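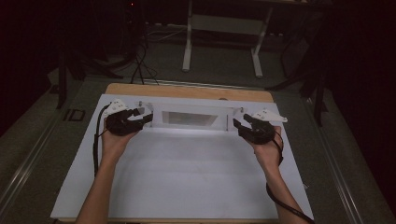 Şengül Yüksel wrote to me after the last class that she measured her desk, set the chair exactly as in the table, and her neck still hurts in the evening. She asks if the table is wrong. I think the table is fine, but it was made for writing by hand, and she types. So we begin today with this difference.

## Week 3: Height of the work surface

8/6/19

**Elbow height** is the distance from the floor to the bottom of the bent elbow, when the person sits or stands straight and the shoulders are relaxed. We take it with shoes on. Please do not copy the number from your neighbor.

Starting points for the surface:

- Fine work (drawing, sewing, small repairs): a little above elbow height, with support for the forearms
- Light work with two hands: at elbow height or just below
- Heavy work, where you push down: clearly below elbow height

For typing, the keys are what matters, and a thick keyboard can add over 2 cm to the desk. Şengül, please measure again from the top of the keys. Look also at your screen — a laptop standing flat on the desk will bend the neck at any chair height.

### The Marciniak sheet

In the June group many people filled in only the first column. Both columns are needed, one for sitting and one for standing. Write centimeters, without decimals.

### Reach

Keep the things you use all the time inside the area which the forearm covers when the upper arm hangs down. Things used a few times per hour can be farther, but you should not have to lean forward to get them.

### For next time

Read page 34 of the course book and do exercise 3. Bring a tape measure, a soft one if possible.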